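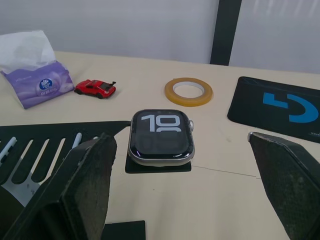

Begoña Ortuño wrote in to say that her Illey had tracked three whole nights of sleep and shown her none of them, and could I please put the syncing part before the sleep part next time. Fair enough! So I've moved things about, and section 2 now starts with getting your watch and the Jadness app talking to each other.

2. Pairing and your first night

I'm going to assume you've charged the watch and picked a language. If you haven't, go back to section 1 and I'll see you in a bit.

1. Open Jadness on your phone and tap Add a watch. Leave the two of them side by side on a table while you do this.
2. Wait for the code to come up on both screens. Mine takes ages the first time – long enough to put the kettle on.
3. Check the codes match, then tap Yes on the phone and press the crown once on the watch.
4. Go to Sleep, then Bedtime, and set the hours you'd like it to listen out for. I've got mine on 10 till 7, which is optimistic.
5. Turn on Sync when I wake. It's off when you first install the app, and this is the bit that caught Begoña out.

Note: if you used the older Bivon app, sign out of it first. The watch will only send its nights to one app at a time and it won't tell you which one it has picked.

6. Wear the watch a finger's width above the wrist bone, snug but comfy. I had mine far too loose for months and it thought I was awake whenever I rolled over.
7. In the morning, open Jadness and drag the page down. Your night should pop up as a blue bar.

Caution: take the watch off if your skin gets sore or itchy, and don't put it back on until it has settled. Rinse the strap now and then too (plain water, no soap).

Error 282

You'll get this if the phone went into flight mode overnight. Nothing is lost. Turn flight mode off, wait two minutes and drag the page down again. Thoa Mai tells me that on the Phí version of the app you also have to close it completely and reopen it, so try that if the bar still doesn't turn up.

Alarms are in section 3, including the buzzing one.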